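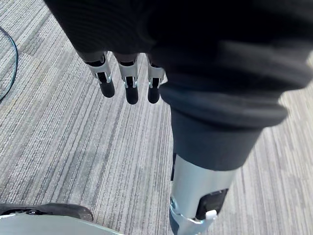 Carpet tile, striped grey, low pile. Seams faint.

8/24/19

Humidity + static notes, cont'd. In early to beat the heat, AC is off on weekends so the room drifts more than I'd like. Good for the test, bad for me.

Humitbridge logger back from Durar with the new sensor head. Ran it next to the old one in the closed box over the salt jar. Old one still reads high, new one sits where the table says it should. So everything I wrote down since April with the old head is suspect on the damp side. Not throwing it out, just marked the pages with a red corner. If you use any of those numbers, check for the corner first.

Paper samples:
- Desa stock, heavy cream. Curls toward the felt side, same as before. Left 80 sheets under the board, flat enough by noon to go through the folder.
- Desa stock, thin. Edges wavy. Don't bother trying to fold this until it's rested longer. Lost 5 sheets finding that out.
- Šťastný sample pack, the one with the torn label. Nicest of the lot. Grain runs short way, NOT long way like the sticker says. Tore a strip each direction to be sure. Wrote it on the box.

Glue: the new batch is thinner than the last. Brushed out fine on the cream stock, soaked straight thru on the thin. Tried a second coat after it set, no real help. Batch number is 3806, please keep it separate from the older jar and don't top one up from the other. Somebody did that in spring and we never did figure out which books had which.

Static. Still getting little zaps off the cutter handle when the room is dry. Wiped down the blade guard with the anti-static stuff, seemed to do it for an hour or so and then back again. Sheets cling to each other coming off the pile, the thin ones worst. Want to try a pan of water by the intake vent over a few nights and log both ends of the room. Also need to see if shoes matter, rubber soles vs my old leather ones. Haven't done either yet.

Press: squeaks on the last quarter turn. Greased the screw, still squeaks. It's the platen guide I think, left side. Didnt take it apart, no time.

Stock count for the order: 203 boards left in the big size, small size fine, mull is low, linen thread very low. Headbands, have only green. Order thread Monday or we stall on the repair job.

Left running: logger on the shelf over the cutter, Šťastný sheets under weight, glue strips drying on the rack. Leave the strips alone please, I want to bend them once they're properly cured.

Next: redo the grain check on the second Desa ream, box wasn't opened today. Look up the salt table for the cooler range. Find the other bone folder.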